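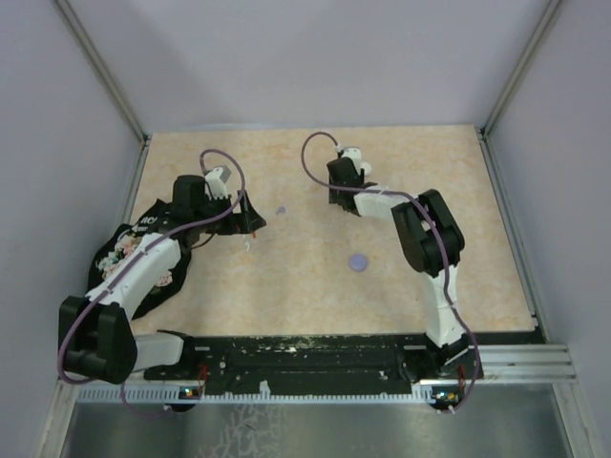 Two robot arms at a tabletop with a pale marble pattern.

How does your order reach the kitchen?

When you eat in a restaurant, you tell a waiter what you would like and some time later it arrives. Between those two moments the order passes through several stages.

Stage one: the table number

Every table has a number. Taşdemir, a grill restaurant in Distton, has 100 seats and numbers its tables from the front door to the back wall. The seats at each table have numbers too, starting with the chair nearest the window and going clockwise. If you are in seat 2, your soup is written down as soup for seat 2. The waiter who brings the food can then put each plate in the right place without asking who ordered what.

Stage two: the ticket

The waiter types the order into a small handheld screen. Taşdemir uses a system called Trelta. It splits the order into parts and sends each part to a printer. Drinks go to the bar, salads go to the cold section and grilled food goes to the grill. The printed slip is called a ticket. It shows the table number, the time, the dishes and any changes, such as "no onion". Allergies are printed in capital letters at the top.

Stage three: the pass

The pass is a long shelf between the kitchen and the dining room. The person in charge of it reads out each ticket, and the cooks repeat it back. A lamb skewer takes longer to cook than a piece of fish, so the lamb is started first. Both should reach the pass together.

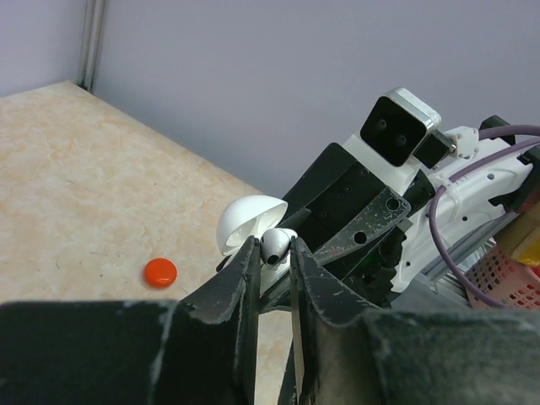

Waiters also need to know when food is ready. Some kitchens ring a bell. Others use a radio, and the waiter listens through an earpiece. Earpieces are small things: the white earbud in the photograph is held between the narrow tips of two grey gripper fingers. A message over the radio is kept short, for example "table six, mains". The waiter answers "yes" and goes to the pass.

Stage four: checking

Before a plate leaves, it is compared with the ticket. If it matches, that line is crossed out. When every line has been crossed out, the ticket is pushed on to a metal spike and kept until closing time.

Words to know

Cover: one customer who is served a meal. A restaurant that serves 174 people in an evening has done 174 covers.
Mains: the largest course of the meal.
Section: the part of a kitchen where one type of food is made.
Void: to cancel a dish that has already been ordered.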